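Neelam Semwal on sleep, body clocks and why she stopped blaming her willpower

I met Neelam Semwal at a coffee place in Treston, and the first thing she did was order a decaf at ten in the morning. I must have made a face (I was on my second double) because she laughed and said, "I'm not a monk. I just know what I am now."

What she is, by her own account, is a slow caffeine person and a hopeless night owl. Her book on inherited body clocks, Dreltside, came out in May, and I read it in two sittings, the second one way past my bedtime, so there you go.

The book starts with her family. "My mother was up at 4:30 every day of her life, singing," she told me. "My brother too. I was the lazy one. That was just my job in the house." She was in grad school before she read a paper on clock genes, and she says she cried in the library. "It was such a boring paper! Tables and tables. And I'm sitting there with my sleeve in my face."

I asked whether she worries that readers will use their genes as an excuse. She's heard that one before. "Your genes give you a lean, and a lean can be small. Light matters, meals matter, your boss matters a lot." She spent 9 years working nights and days in rotation at a hospital lab in Watkins, and she's still mad about the schedule.

We got onto home DNA tests, which I've been tempted by. She wasn't keen. "Keep a sleep diary for 20 days and include a vacation if you can. It's cheaper, and you'll learn more about your mornings." I've started one. So far it mostly says "phone."
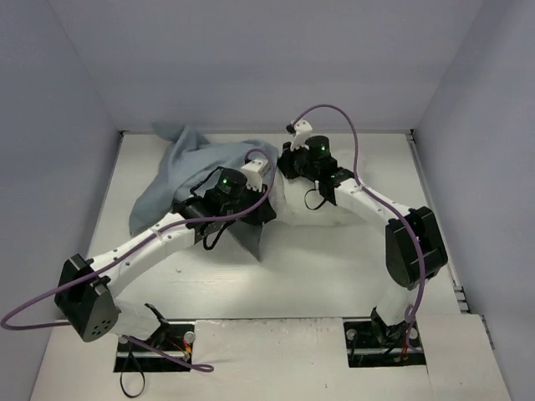 What she's working on next

The new book is called Cidelar, after the street she grew up on, and it's about appetite: why one kid leaves half a cookie on the plate and the other kid is watching that plate like a hawk. She has 2 chapters done and doesn't love either of them. "The first one is all throat-clearing. I'll probably toss it."

She writes from ten at night until one, and her husband leaves her a sandwich. I asked if she ever tries mornings anymore. "For flights," she said, and went up to get another decaf.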